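Chapter 6
Fingers First: How to Compare Grippers Without Fooling Yourself

In this chapter
Why catalog numbers tell you so little
Setting up a fair trial
The wrist camera as your best witness
Soft pads, hard tips and the trouble with cloth
Keeping a log you can still read in January

I bought my first gripper on the strength of one number. It had a grip force that beat everything else in the price range, and I figured that a strong hand was a good hand. I bolted it to the arm, wrote a little pick routine, and crushed a paper cup. Then I turned the force down and dropped the next cup on the floor. It took me most of an afternoon to see that the thing had two settings in practice, too much and too little, and that the number I'd paid for had nothing to do with the job I wanted done.

So this chapter starts at the far end of the arm, with the fingers. In Chapter 5 we spent a lot of pages on joints and controllers (I know, I know, some of you are still recovering), and all of that work exists to bring two fingertips to the right spot. What happens after that depends on their shape, how far they open, how they close, and what the camera behind them can see while they do it.

I'll be working with three grippers all the way through. The Birken is a plain parallel type, two jaws that slide straight toward each other. The Vosari has long angled fingers that swing in, so the tips follow a curve. The Koivisto is the soft one, with padded tips that give a little when they touch something. All three go on the same arm and run from the same Mimton controller, and I want you to do likewise with whatever you have. Change one thing at a time! If you swap the gripper and the controller in the same week, and the results get better, you've learned almost nothing about either of them.

Where you run your trials matters too. A lot of labs test over a bare bench with one block in the middle, and every gripper looks terrific there. I like a room with furniture in it. Chair legs, sofa arms, cables on the floor: these are the things a gripper has to reach past or steer around, and they change what a set of fingers is good for. Long fingers get into tight places, but they also stick out farther in front of the wrist and they take up part of the camera's view.
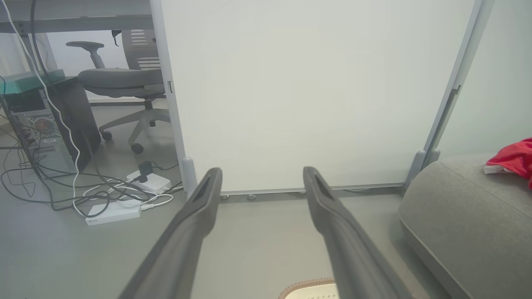

Before you compare anything, then, park the arm, open the fingers to where they'd be at the start of a pick, and save one still from the wrist camera. Do it for each gripper, from the same arm pose. Lay the stills side by side and look at how much of the floor is hidden behind the fingers, and whether you can see both tips. You'd be surprised how often a gripper that keeps missing is being steered by a camera that can't see what it's reaching for.

Look at focus while you're there. Most small wrist cameras have a fixed lens, and the part of the finger nearest the camera will usually be soft. I don't worry about that. I do worry if the tips are soft, and if they are, I move the camera mount back before I run a single pick.

Now for the trial itself. My standard run is 100 picks per gripper, split over 8 objects, with the arm starting from the same pose every time. I do a second run of 100 on another day, so each gripper ends up with 200. Yes, it's dull. Put some music on. The second run is the one that catches loose screws, worn pads and the calibration you meant to redo. The log for the first edition of this chapter ended up with 2886 rows in it, counting all the runs I had to throw out, and I learned more from the thrown-out ones than I'd like to admit.

For every pick, write down four things: the object, whether it was lifted, whether it was still held at the drop point, and a short note in plain words. "Slipped left" is a fine note. "Bad" isn't, and I have pages of "bad" from my early days that I can't use for anything.

Cloth gets its own section, 6.4, because it misbehaves in its own way. The Birken pinches a fold nicely if it lands on one and slides right over if it doesn't. The Koivisto drags the fabric along before it grips. I had a firm favorite going in and changed my mind halfway through, so please don't skip ahead to the table.

Before you go on to 6.1, do this short warm-up. Pick one object from your desk, guess which of your grippers will handle it best, and write the guess on the first page of your log. Leave it there until the end of the chapter.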